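Drucken | Per E-Mail senden

Ticket: Kommissionierroboter, Übungsmarkt – Greifabbrüche und Übergabe an die Frühschicht
Status: in Beobachtung
Standort: Schulungsfläche Hetitz
Bearbeiter: Gerrit Potgieter
Eröffnet: 21.03.25

Problem laut Meldung der Frühschicht

Der Roboter bricht Aufträge ab, sobald weiche oder verknitterte Ware gegriffen werden soll. Der Arm bleibt dann über der Ware stehen, am Leitstand erscheint nur »Griff unbestätigt«. Die Kolleginnen und Kollegen quittieren von Hand und packen den Rest des Auftrags selbst. Bei 43 Aufträgen in der ersten Woche kam das 20-mal vor. Die Meldung kam erst jetzt ins System, vorher stand alles auf einem Zettel am Leitstand.

Eintrag 1

Protokolle aus der Steuerung (Moris) geladen. Die Abbrüche liegen fast alle in der Phase zwischen erstem Kontakt und Anheben. Bei festen Teilen passt der Kraftverlauf. Bei weichem Material gibt die Ware nach, der Sollwert wird zu spät erreicht und die Zeitüberwachung läuft ab. Kamera am Handgelenk geprüft, Bild kommt ohne Aussetzer an.

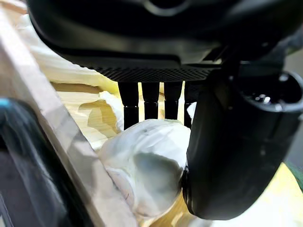 Wartezeit nach Kontakt testweise auf 4 Sekunden erhöht, Schließkraft unverändert gelassen. Eine höhere Kraft wäre die schnellere Lösung, dann gibt es aber Druckstellen am Gemüse, sobald wir von den Attrappen auf echte Ware umstellen. Neustart der Greifersteuerung, danach wieder für die Schicht freigegeben.

Eintrag 2

Rückmeldung der Frühschicht: weniger Abbrüche, dafür dauert jeder Auftrag länger. Zwei Kolleginnen haben darauf hingewiesen, dass sie beim Quittieren nicht erkennen, ob der Roboter noch wartet oder schon steht. Das ist ein berechtigter Punkt. Früher sind sie selbst mit dem Korb am Regal entlanggegangen und wussten, was drin ist. Jetzt sitzt eine Person am Leitstand und überwacht, die andere füllt nach. Die Person am Leitstand bekommt alle Störungen ab, hat aber keine Anzeige, die ihr hilft.

Anforderung an Zustine (Anzeige-Software) weitergegeben: »wartet« und »gestoppt« als getrennte Zustände, in Klartext. Bis dahin gilt die Regel, 30 Sekunden abzuwarten und erst dann zu quittieren. Zettel am Leitstand entsprechend geändert.

Eintrag 3

Gemüseaufträge mit der neuen Wartezeit durchlaufen lassen, Korb in der linken Hand, Entnahme mit rechts. Geprüft wurden auch die Bundware und der Chinakohl. Greifpunkte für Möhren neu eingelernt, der alte Punkt lag zu weit im Grün. 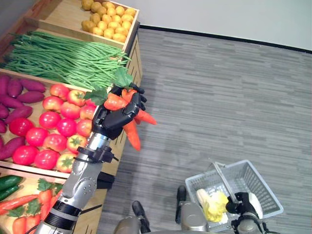
Bei den grünen Bohnen bleibt es bei der Handentnahme. Einzelne Bohnen hängen sich an Nachbarware, und die Mengenangabe im Auftrag (»eine Handvoll«) ist für die Steuerung nicht brauchbar. Im System als »manuell« markiert, damit der Auftrag sauber übergeben wird und nicht als Störung zählt. Das war bisher falsch eingestellt und hat die Statistik der Schicht verschlechtert.

Eintrag 4

Gespräch mit der Schichtleitung. Ergebnis: Der Leitstand wird alle zwei Stunden gewechselt, bisher saß dort immer dieselbe Person. Wer dort sitzt, füllt nicht nach – beides zusammen hat zu Fehlern geführt. Die Einweisung für die Spätschicht mache ich selbst, Unterlagen liegen im Ordner Xaba auf dem Gruppenlaufwerk.

Offen

- Getrennte Zustandsanzeige, wartet auf Zustine
- Wartezeit je Warengruppe statt pauschal
- Frage der Schicht, ob Störungen am Leitstand weiter namentlich protokolliert werden. Liegt beim Betriebsrat, bis zur Klärung wird nur die Schicht eingetragen.

Ticket bleibt bis zur Rückmeldung der Spätschicht offen.

Zuletzt bearbeitete Tickets
Leitstand: Quittiertaste reagiert verzögert
Korbgriff rutscht beim Absetzen
Moris: Protokolle werden nachts nicht gesichert
Schulungsfläche: Zugangsliste aktualisieren

Kontakt | Impressum | © Technischer Dienst Hetitz | Nach oben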